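Keeping a rental bedroom simple: speaker notes
Humville Small Hosts Evening, 6 October 2021
Speaker: Archana Dwivedi

Start when the side door is shut. Thank Bence Szilágyi for setting up the projector. Phones on silent.

Opening. I rent out two rooms above the old Porari shop. I have done it for six years. Tonight is about bedding and laundry, and what it costs. I will not cover taxes or listings. Bence does those after the break.

Slide 2. The numbers. Last year I spent $1,091 on bedding and laundry for both rooms. Of that, $716 was laundry sent out. The rest was new sheets, pillow protectors and one mattress pad. Pause here. People usually want to write this down.

Slide 3. Why I stopped sending it out. The service was fine. The trouble was timing. Bags went out in the morning and came back the next afternoon, so I needed three full sets per bed to cover a busy stretch. Now I wash at home and keep two sets per bed, plus one spare set in the hall closet that fits either room.

Slide 4. Buying sheets. Ignore thread count above 800. I could not feel the difference and neither could my sister. Check the depth of the fitted sheet first. Mine failed at the corners long before the cloth wore out. Buy one color per room and write the room on the tag with a laundry pen.

Slide 5. Colored cloth on the bed. 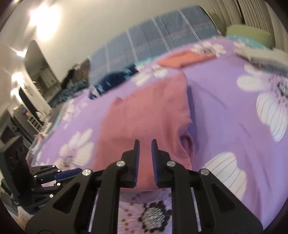

Slide 5: pink cloth on a bed

Talk about dye. Wash anything pink or red on its own twice before it goes near white sheets. I ruined a full set in May by skipping this. Ask who has done the same.

Slide 6. Stains. Cold water first, always. Makeup is the worst one. I leave a dark washcloth by the sink with a small card that says "for makeup." I lose fewer pillowcases now. Do not put bleach on protectors, it breaks down the backing.

Slide 7. The changeover. Strip the bed before anything else and get the first load running. Then dust, then bathroom, then floor. Make the bed last. If the dryer is behind, use the closet set and move on.

Skip slide 8 if we are past the half hour.

Slide 8. Keeping a log. One line per wash: date, room, set. When a set reaches 100 washes I look it over in daylight and decide. Old flat sheets become dust covers. The animal shelter on Enanier Road takes towels but not pillows, so call before you drive over.

Questions. Likely ones: line drying in winter (I use a rack by the boiler), duvets (every guest gets a fresh cover, the duvet itself goes to the big machines at Swati twice a year), ironing (pillowcases only).

Break, fifteen minutes. Sign-up sheet for the shared sheet order is by the coffee. Hand over to Bence.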